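Flesomton Residents' Forum
Board: Shared Kitchens and Common Rooms
Topic: Counter layout in the Dumard building kitchen
293 views, 6 replies

dumard_office
Residents are invited to comment on the proposed counter layout before the February notice is issued. The proposal places all heating appliances at one end and reserves the middle for food preparation. Please keep remarks to the subject.

Higuchi_4th_floor
I support the proposal in principle. I would ask that the kettle be given a place of its own, away from the toaster. At 7:30 in the morning two people cannot use both in comfort.

trullia
I respectfully disagree. Separating the kettle would take space from the preparation area. Residents who cook full meals should have priority over those making tea.

Higuchi_4th_floor
Tea is also prepared in the kitchen. The rules make no distinction.

northstair
Has the office considered a shelf? Almost 2,000 was set aside for kitchen improvements and I have seen no account of it.

dumard_office
The budget is a separate topic and has its own thread. A shelf would require drilling into the tile, and this has not been approved.

trullia
Then I would ask that the layout be kept as it stands at present. The toaster oven and the two-slot toaster are together on one side, and the cutting board has the middle of the counter.
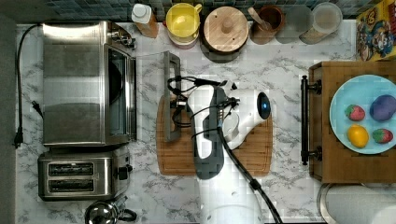 My remaining concern is the cords. Residents should unplug the toaster oven after use and lay the cord where it does not cross the preparation area. I would also request that the board be washed and returned within 30 minutes. The groove around its border holds juice and crumbs, and a quick wipe is not sufficient.

Higuchi_4th_floor
I have no objection to the rule on the board. I maintain my position on the kettle and ask that it be recorded.

dumard_office
Both positions are noted. The thread remains open for further comments.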